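Dye notebook, Wednesday, started 7:40 am

Madder again. I know, I know, but I finally have enough of the Renidley root to do it properly and I'm not going to sit on it until summer.

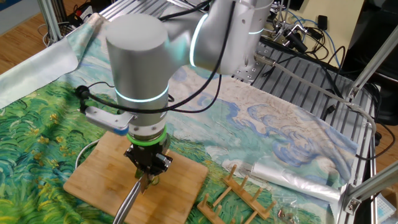 Soaked 400 g of the ground root overnight in tap water, and by this morning it smelled like wet hay and pencil shavings (better than the last batch, which smelled like a basement). Poured off the first water and kept it in the lidded bucket. Rachid El Fassi swears that first soak is where all the yellows and browns go, and that if you dump it you get a cleaner red. I half believe him! So bucket one is "Rachid water" and it gets its own skein later.

Wool is the Mokuvthorpe two-ply, 600 g total, scoured Monday and mordanted with alum yesterday. I skipped the cream of tartar this time. Last March's skeins came out more orange than I wanted, and the tartar is my main suspect, though I also changed the wool that week, so who knows.

9:15. Pot on low. The small burner runs hot on the left side so I've been turning the pot every time I walk past. Thermometer says 47 C and climbing slowly. I want to park it at 60 and leave it there. The Nasr shop notes say you can go up to 70 but every time I try that I get brick.

10:50. Got distracted on the phone with the Tondolville people about the shawl order and let it creep up to 66. Pulled it off the heat, lid off, stirred. Looks fine?? The color in the pot is a really deep tomato soup but that tells you nothing until it's rinsed.

Added a pinch of chalk because our water is so soft. Forgot to weigh it, sorry. Call it half a teaspoon.

1:30. Took out the test skein and rinsed it in the sink. Oh, it's good. Proper warm red, a little toward coral where it was tied too tight (my fault, those figure-eights need to be looser). Leaving the rest in to cool overnight.

To do: order alum, we're down to the bottom of the tub. Cut a strip off the test skein for the window so we can check fading. Relabel the mordant buckets, the marker has washed off two of them. Rachid water skein goes in tomorrow, no heat for the first hour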